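How a footy ladder works

Print this page | E-mail this page

A ladder is a table that puts the teams in a competition in order, from first to last.
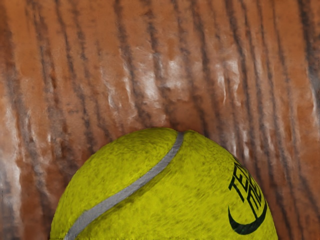 Chelsea Dawber wrote in to ask how two teams can win the same number of games and still not be level, and whether the one listed first is just the one that comes first in the alphabet. The alphabet is not used. The order comes from two numbers, called premiership points and percentage. Both can be worked out with a pencil and a calculator.

Premiership points

Each team gets premiership points for every game it plays:

Win: 4 points
Draw: 2 points
Loss: 0 points

A draw is a game in which both teams finish with the same score. The two teams share the four points, so they get two each.

Premiership points are different from the points scored in a game. In a game, a goal is worth six points and a behind is worth one point. A team that kicks 19 goals and 25 behinds has scored 139 points, because 19 times 6 is 114, and 114 plus 25 is 139. If that team wins, it still gets only four premiership points. A team that wins by one point gets four as well.

The ladder lists the teams by premiership points. The team with the most is at the top.

Why a second number is needed

The Drudavside junior competition has eight teams. Each team plays every other team twice, which makes 14 games. With only eight teams and 14 games, it is common for two or three teams to have the same number of premiership points. The ladder needs a rule to separate them, and that rule is percentage.

How to work out percentage

You need two totals for the team:

Points for. This is every point the team has scored in all its games so far. It is often written as F or PF.
Points against. This is every point other teams have scored against it. It is often written as A or PA.

Divide points for by points against. Multiply the answer by 100.

Suppose Nunumix has scored 1112 points this season, and other teams have scored 800 points against it.

1112 ÷ 800 = 1.39
1.39 × 100 = 139

The percentage of Nunumix is 139.

Now suppose Nasidus has scored 900 points and has had 750 points scored against it.

900 ÷ 750 = 1.2
1.2 × 100 = 120

The percentage of Nasidus is 120. If both teams have 40 premiership points, Nunumix is placed higher on the ladder.

What the number tells you

A percentage of exactly 100 means the team has scored as many points as it has given up. A percentage above 100 means it has scored more than it has given up. A percentage below 100 means it has scored less.

The name can be confusing. At school, a percentage is often a part of a whole, such as a mark in a test, and 100 is the most you can get. On a ladder it is a comparison between two totals, so it can go well past 100.

Percentage is also not the share of games a team has won. A team can win more than half of its games and have a percentage below 100. This happens when its wins are by small margins and its losses are by large ones. A margin is the difference between the two scores at the end of a game.

Defence counts too

There are two ways to raise a percentage. One is to score more. The other is to stop the other team from scoring. In a low-scoring game, played in mud for example, a win by 30 points to 10 will usually lift a percentage more than a win by 100 points to 80. The margin is 20 points in both games, but 30 is three times 10, while 100 is only a quarter more than 80.

Reading the columns

Most ladders use short headings to save space.

P – games played
W – games won
L – games lost
D – games drawn
F – points for
A – points against
% – percentage
Pts – premiership points

You can check a ladder for mistakes. Wins, losses and draws should add up to games played. For each team, four times the wins plus two times the draws should equal the premiership points. If you add up the F column for all the teams, and then the A column, the two totals should match. Every point scored for one team is a point scored against another.

Byes

A bye is a round in which a team has no game. With eight teams there are no byes, because the teams can be split into four pairs. With seven teams, one team misses out each round. Some competitions give four premiership points for a bye and some give none. If they give none, a team that has had its bye may look lower on the ladder than it would after the same number of games as the others. Check the P column before comparing.

Which teams play finals

When all the ordinary rounds are over, the ladder is fixed. In this competition the top 5 teams play finals and the other three teams finish their season.

Week one: second plays third, and fourth plays fifth. The team in first place rests. The loser of fourth against fifth is out. The loser of second against third stays in.

Week two: first plays the winner of second against third. The other two teams that are still in play each other, and the loser of that game is out.

Week three: the loser of the game involving first place plays the winner of the other game. The loser is out.

Week four: the two remaining teams play the grand final.

A team that finishes in the top three can lose one final before the grand final and keep playing. A team that finishes fourth or fifth cannot. This is why third place and fourth place are quite different, even when the two teams are separated only by percentage.

Try it yourself

Papadopoulos Park has 9 wins, 4 losses and 1 draw. It has scored 960 points and has had 800 scored against it. Work out its premiership points and its percentage.

Premiership points: 9 × 4 = 36, and 1 × 2 = 2, so the total is 38.
Percentage: 960 ÷ 800 = 1.2, and 1.2 × 100 = 120.

Real totals seldom divide evenly. Ladders usually show percentage to one or two decimal places, such as 104.37.

Last updated: August

Contact us | Copyright Drudavside Junior Football | Back to top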